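Puzzle and games library to open in former shoe shop

A lending library for puzzles and board games will open in Parri on 12th December, after residents raised £2,179 to fit out an empty shop on the high street.

The library has taken over the former Bevon shoe shop, which closed in May. Members will be able to borrow up to three items at a time and keep them for four weeks. Membership costs £12 a year for a household, and under-16s can join free.

The collection stands at 788 items, nearly all of them donated. It includes jigsaws, card games, chess sets, wooden puzzles for younger children and a shelf of twisty puzzles. Some 55 of the jigsaws are large-print or large-piece sets, bought with part of the money raised.

Efa Vaughan, who set up the project, said the idea came from a swap table she ran outside the village hall last year.

"People were bringing back jigsaws faster than I could find room for them," she said. "My garage was full by the summer and my hall was going the same way. It was either stop or find a building."

Every jigsaw is made up once before it goes on the shelves, and any with missing pieces are marked on the lid. Ms Vaughan said borrowers did not seem to mind a gap or two — one seascape without its lighthouse door already has a waiting list.

The landlord, Romari Estates, has agreed a reduced rent for the first two years. Shelving came from the old stockroom and has been repainted. A small room at the back has been set aside for people who want to sit and play, with tea and coffee on sale.

The library will open on three afternoons a week and on one evening. Beginners' sessions on solving the cube puzzle are planned for the new year, along with a monthly chess night. Places at both will be free to members but must be booked at the desk.

Donations of complete games are still welcome, although no more 1,000-piece jigsaws are needed for now. Items can be left at the shop during opening hours. Donors are asked not to leave boxes on the doorstep overnight.

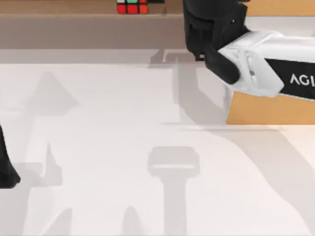

A Rubik's cube. Beginners' sessions are planned for the new year.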